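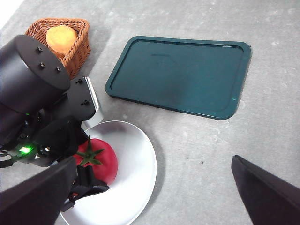
Is the Wedero tidal scheme going to cut my bill?
We doubt it. Zidach, the developer, says output will be sold at a fixed price, and a fixed price can sit above the market as easily as below it. A small green light glowing beside a bundle of cables shows that something has power. It says very little about who pays for it.

What does "147 megawatts" mean?
It is the most the turbines could produce at the strongest part of the tide. Four times a day the water goes slack and output drops close to nothing. Ask for the yearly average. We have asked since June and had a brochure.

Won't the battery at Mbwambo fill the gaps?
Some of them. It is planned to run for two hours at full power, and a weak neap tide lasts for days.

Are the 200 jobs real?
Possibly, during construction. The planning papers list 16 permanent posts, and 8 of those are in an office elsewhere.

Who pays if it closes early?
Zidach points to a fund held by its sister firm, Flodo. We haven't seen the accounts.

Are you against tidal power?
No. We would like to see the sums before the concrete goes in.

Last updated: Aug 5, 2026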